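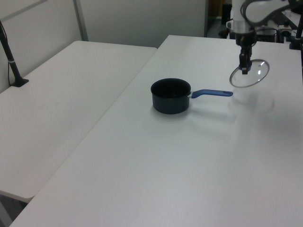 Glass lid in the parallel gripper, saucepan on the table to its left.

The lid task was meant to be the easy one. I spent the last stretch of evenings comparing two sets of fingers on the same parallel gripper, and the pan lid separated them more clearly than anything else I put on the table.

Set A is the stock Prirotance pair: flat, hard, with a shallow rib pattern. Set B is the Makowska pair, same length, with a softer pad that gives under load. Same arm, same mounting plate, same controller settings. I changed the fingers, redid the tool offset and reran the script.

The approach is top down, closing near the center of the lid. Flat fingers have very little to work with there. Contact is a narrow line on each side, and any error in wrist angle turns into tilt once the lid leaves the surface. Tilt alone is tolerable. The trouble is that the controller has no idea it is there, so the rim comes down on the pan at the wrong angle and rides up one side.

I logged 112 lifts per set. Set A dropped the lid 4 times, Set B dropped it 2 times. On drops alone I would call that a tie. Placement is where they differ. Set B lets the lid settle under its own weight when the rim touches, and the last few millimeters go noticeably better. Set A holds whatever angle it started with.

Grip force needed less tuning than I expected. Above a certain setting the softer pads squeeze out sideways and the lid rotates as the fingers close, so I backed off until that stopped and left it there for both sets.

Vision was the worse problem. Clear glass gives the depth camera almost nothing, and the highlights move with every small change in pose. The Neltska detector finds the metal rim on a good run and the reflection in the tabletop on a bad one. I went through 427 stills by hand to check the labels – tedious, but it explained most of the misses. A matte mat under the work area is the obvious next change. The table is too glossy for this.

The saucepan itself is no trouble. Dark body, blue handle, strong contrast against white. Both finger sets pick it up by the handle without complaint.

Set B stays on for now. I still want to try the Porcombe fingers with the V notch, once I have an adapter that fits the plate.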